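Lamcombe Iken 17 Trade-In Test Dock

Home / Counter Equipment / Phone Testing / Docks

Part number: LC-IK-167
Condition: New
Availability: In stock, ships from Sadach
Sold to: business accounts only

Overview

The Iken 17 is a bench dock for checking used phones and small tablets before a price is paid for them. It charges, identifies, tests and erases up to 17 devices at one time, each on its own isolated port. Results are stored on the dock and can be printed, exported as a spreadsheet or sent to a stock system.

The dock is intended for repair shops, phone resellers and pawn counters that take in mixed lots. A shop that buys a handful of phones a week will be better served by the single-port Iken Counter Reader, listed separately.

What it checks

Each port reads the model, storage size, serial number and IMEI as soon as the phone is unlocked and the cable is trusted. The test list then runs in a fixed order: battery, charging circuit, display, touch, speakers, microphones, cameras, buttons, vibration, wireless radios, fingerprint or face sensor. Steps that need a person at the phone (touch, display and buttons) are shown on the phone's own screen. All other steps run without input.

Battery health is reported as a percentage of rated capacity. Where a phone does not give out this number, the dock estimates it from a timed charge, and the report marks the result with an E. Timed results should not be used for the top grade.

The dock does not judge scratches, dents or frame bends. Cosmetic condition is entered by the operator from a menu of four levels, and the grade on the printed label is the lower of the two results, cosmetic and functional.

Supported models

The device library holds 1674 models. Library updates are downloaded when the dock is idle and do not interrupt a running test. A phone that is not in the library can still be charged and identified, but the report will read PARTIAL and no grade is issued.

Feature phones are not supported. Smart watches are not supported.

Account locks

A phone that is still signed in to its previous owner's account is flagged before any other test begins. The dock cannot remove an account lock, and Lamcombe does not supply any tool that does. The flagged port turns amber and stays amber until the phone is unplugged. The seller must sign out on the phone, after which the test can be started again from the same port.

Erasing

Erase is started by hand, per port or for the whole dock. It cannot be set to start on connection. The dock instructs the phone to destroy its encryption keys and restart, then checks that the phone has come up at its setup screen. If the check fails, the report reads NOT VERIFIED and the certificate is withheld. Remove SIM cards and memory cards first. Memory cards are not erased.

Specifications

Ports: 17, USB-C, individually fused
Cables supplied: one set USB-C to USB-C
Other connectors: adapter sets sold separately
Network: wired or Wi-Fi
Local storage: reports kept for 18 months, then overwritten oldest first
Label output: Kourkoulas thermal printers, or any printer that accepts a PDF
Cooling: rear fan, replaceable filter
Mounting: bench, or rack shelf with bracket kit
Languages: English, Greek, Spanish
Warranty: 18 months, return to Sadach

In the box

Dock, power supply and cord, network cable, USB-C cable set, spare fuses, port number stickers, printed quick start sheet. The label printer is not included.

Placement

Leave a clear hand's width behind the fan grille. Do not stack docks. Phones under test should lie face up on a hard surface; a phone left on foam or cloth will run warm during the charge step and may be failed for temperature. The dock pauses a port if the phone reports overheating and resumes when the reading drops.

Sound tests use the phone's own speaker and microphone. In a loud room, run them in small groups or set the microphone step to manual.

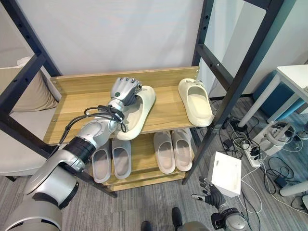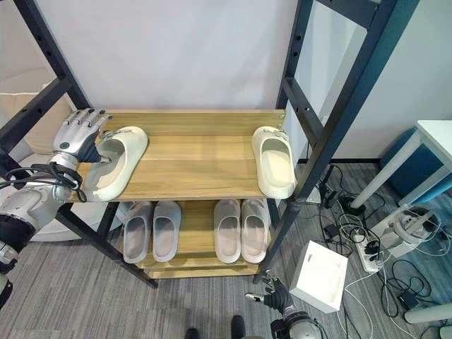
Setup takes one person and no tools. Connect the network cable before the power, wait for the ready light, then open the address printed on the underside of the dock in any browser. The first login forces a password change. Operator accounts can be limited to testing only, so that counter staff can run reports without access to erase or price tables.

Price tables

The dock can show an offer next to the grade. Prices are not supplied by Lamcombe. Upload your own table as a spreadsheet with model, storage, grade and amount; a blank template is under Settings, Pricing. If a model has no row in the table, the offer field is left empty.

Known limits

Firmware before the August release prints the storage size twice on narrow labels. Update before first use.

Dual-SIM phones report two IMEI numbers. Both are stored, and only the first is printed.

Phones with a cracked rear camera cover may pass the camera step. Look at the test photo before accepting the result.

Returns and service

Unopened docks may be returned for credit. Opened docks are handled under warranty only. Worn cables are a consumable and are not covered.

Service requests and bulk orders: Efthymia Pappas, Counter Equipment desk, Lamcombe. Quote part number LC-IK-167 and the serial number on the underside of the dock.

Related items

Iken Counter Reader, single port
Iken adapter set, older connectors
Iken rack bracket kit
Replacement fan filter
Kourkoulas label rolls, narrow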